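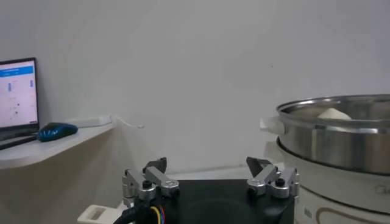 Slide 2: steel pot on its white electric base, lunch inside

Good morning, everybody, and thank you for having me back at Durnwood. I was told I'd have 30 minutes, and those of you who heard me in March know I'm very able to fill them, so do wave at me if the coffee arrives first.

I want to start with the pot because it's what people ask me about most. Stainless steel, shiny rim, a white plastic handle on the side, and it sits on its own little electric base. You don't need a stove. You need an outlet, some water and a bit of wall behind it that you don't mind wiping down now and then. The round cream-colored thing peeking over the rim looks like a steamed bun to me, and I'll be talking about buns for a good part of the morning, so I hope you've had breakfast!

(Pause here. Ask who cooks at work. Last time at Antoniuk it was nearly the whole room.)

When we started the Nosham lunch survey I thought we'd hear about microwaves and not much else. We had 402 replies, and what came up over and over was steam -- leftover rice, dumplings, frozen buns, an egg or two for later. People like that it's quiet. They like that the bread stays soft. One lady wrote a page and a half about her mother's kitchen, and I'll read you a little of it if there's time.

Now, a few practical things before the next slide. Check the water before you switch on, every time. Leave space between the buns, as they swell more than you think. Lift the lid away from you, and please use a cloth even on a plastic handle. I've been careless about that and I was sorry for it.

Placement matters too. At the Tredeck office the cooker shares a corner with the computer shelf, and I'd always tell you to give the two as much distance as the room allows. Steam drifts, and it goes wherever it likes.

(Next slide: the cleaning chart. Hand out the bun recipe now, two to a table, and mention the vinegar rinse.)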